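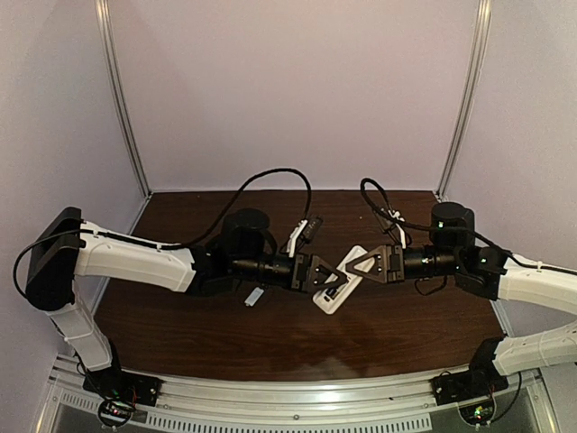

Wekbridge Electric Kart Program
Second progress report to the Tóth Fund

Period covered: February through June

Summary

The program is running and most of the work planned for this period is done. The club entered its electric karts in the first three rounds of the Tovport regional series and finished all three. Battery work was late by a month. The junior training sessions started on time and are full. Spending is within the grant, with one item moved between budget lines as agreed in March.

Two things are behind schedule: the second charging point at the Tovport track, and the written driver handbook. Both are covered below.

Karts and equipment

The two Sedenum chassis bought in the first period have both been built up and raced. The first one was ready for testing in February. The second waited for its rear axle, which came with the wrong bearing carriers and had to go back. The supplier replaced it without charge, but we lost most of March on that kart.

Total distance covered by both karts since the start of the grant is 1,235 miles, testing and racing combined. The plan called for less by this point. Most of the extra distance comes from the April evenings, when the track let us stay until 8 p.m. at no added cost.

Wear has been normal. Rear tires last longer than we budgeted for on the dry layout and much shorter on the short layout with the tight infield section. We now keep a separate set for the short layout and write the session count on the inside sidewall. Brake pads have been changed once on each kart. One seat cracked at the lower left mount after contact in round two and was replaced from the spares we already had.

The motor controllers have been the main source of lost time. Both units cut power when the housing gets hot, which the manual says they should do, but they did it earlier than expected in the May practice. A larger duct on the left side pod has helped. In round three neither kart lost power during the race. We want to see the same result on a hot afternoon in July before calling the problem solved.

Batteries and charging

The replacement pack was ordered in February and arrived in April. The cost was $3,299 including shipping, which is under the amount set aside. The difference has been left in the equipment line.

With three packs we can now run a full race day without waiting on a charge between the heat and the final. Before April we had to skip the warm-up in order to start the final at full charge, and the drivers noticed it in the first laps. Each pack has its own log sheet. Charge is stopped at 80 percent for storage and for practice days, and taken to full only on race mornings. We adopted this from the pack maker's instructions and have had no cell faults so far.

The first charging point at Tovport works well. The second one has not been installed. The track has to upgrade the supply to the lower paddock before it can be connected, and that work has been pushed back twice. The latest date we have been given is August. Until then we run both chargers from the upper paddock and cart the packs down. It is slow but it works. No grant money has been spent on the second point, and we ask that the amount be carried into the next period.
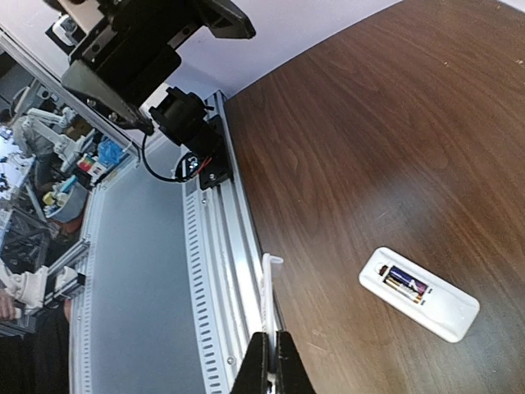
Remote control, face down, with the battery cover missing.

Racing results

Round one was held on the long layout at Tovport. Our karts qualified fifth and eleventh and finished sixth and ninth. The sixth place kart was in a group of four for most of the final and lost a position on the last lap under braking for the hairpin.

Round two was on the short layout at Wekbridge, our home track. We expected to do well and did not. Both karts had too much rear grip in the morning and we made the wrong change at lunch. The results were ninth and twelfth. The seat damage mentioned above came from contact at the first corner. The stewards looked at it and took no action.

Round three was back at Tovport and was our best day. The first kart qualified third and finished second. The second kart started tenth and finished seventh, with the third fastest lap of the final. The setup was close to the one used in round one, with a narrower front track and lower rear tire pressures. This is now our base setup for the long layout.

The club is fourth in the team standings with three rounds left. The target in our application was to finish in the top half of the table, and we are on course for that.

Junior training

The grant pays for eight training places for drivers who have not raced before. All eight were filled by the end of February, and there is a short waiting list. Six of the drivers have passed the license test. The other two missed the May test date because of school and are entered for the next one.

Sessions take place twice a month at Wekbridge. The first half is in the classroom and covers flags, racing line, passing rules, and how to read a data trace. The second half is on the track. Power is limited for the first two sessions and raised in steps after that. The power limit has been the most useful tool we have. It takes the worry out of the first day for the drivers and for the parents, and the instructors can put six karts out together without large speed gaps.

We changed one thing from the original plan. The application described a timed run at the end of each session. In practice, the drivers started treating every lap as a timed lap and stopped working on the exercise. The timed run is now held once a month, and lap times are not shown on the other days.

Two parents asked for the sessions to start later in the day. We tried a 10 a.m. start in May and attendance was the same, so we have kept it.

The driver handbook is behind. The sections on flags, kart checks, and battery safety are written and in use as loose sheets. The sections on race starts and on working with a mechanic are in draft. We planned to have the printed handbook ready by June and now expect it in September. The printing quote is unchanged.

Safety

There have been no injuries in this period. There was one reportable incident, in April, when a pack was lifted out before the main switch was turned off. No damage was done. The lift-out procedure now requires a second person to call the switch position out loud before the straps are released, and this has been added to the junior sessions as well. The track's fire team visited in May to go over the storage cabinet and asked for one change, a clear space marked on the floor in front of it. That has been painted.

Spending

Equipment spending is under budget because of the pack price and the unused charging point money. Track hire is on budget. Tires are slightly over, and we expect that to continue if the remaining short layout round is wet. The travel line was reduced in March to pay for the data loggers, with the Fund's written approval. Receipts for the period are attached in date order.

Plan for the next period

Complete the last three rounds of the series.
Run a hot weather test of the controller cooling in July.
Connect the second charging point once the lower paddock supply is ready.
Take the remaining two juniors through the license test.
Enter up to three juniors in the final round, in the novice class.
Print the driver handbook.

Requests to the Fund

We ask the Fund to approve carrying the charging point money into the next period. We also ask for a decision by August on whether junior places can be offered again next year. The Wekbridge track sets its winter calendar in September and we need to book the dates before then.

The next report will follow the final round.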